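Handheld gripper demonstrations: is the two-handed squeeze grasp a valid choice for soft objects?

Asked in Manipulation Research, March

Our laboratory is preparing a replication of the Pulenau bimanual protocol, in which an operator holds one gripper in each hand and transfers an object from the table to a storage bin. The rigid objects present no difficulty. For plush toys, the protocol permits either a single-gripper pinch or a squeeze from both sides, and our operators have mixed the two. Of 459 demonstrations, 69 use the pinch. Should these be removed before training?

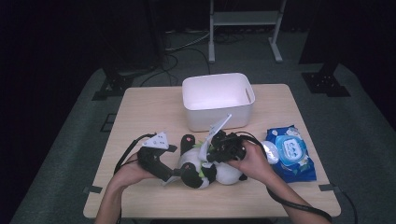
Answers (3)

Kazue Furukawa
I would recommend retaining them, provided that each demonstration is labeled by grasp type. In the Ichikawa study we trained one policy on mixed data without labels, and it tended to hesitate above the toy with one arm raised. Adding the label as an input removed most of the hesitation. Please also confirm that both grippers share a common clock – a delay between the two sides does more harm to a squeeze than to a pinch. 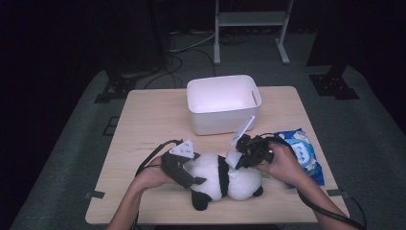
The starting pose of the toy should be varied as well. We recorded more than 300 demonstrations before noticing that our operators always laid it down facing the same way, and the policy failed on nearly every other orientation. A written list of poses, kept beside the table, resolved the matter.

Sititz
Remove them. Mixed data is always worse.

Grillusa
The previous answer is too general. We compared both options on a soft toy task with 17 test poses, and the difference was within the variation between training runs. The bin position mattered more. I would hold out part of the pinch data and check.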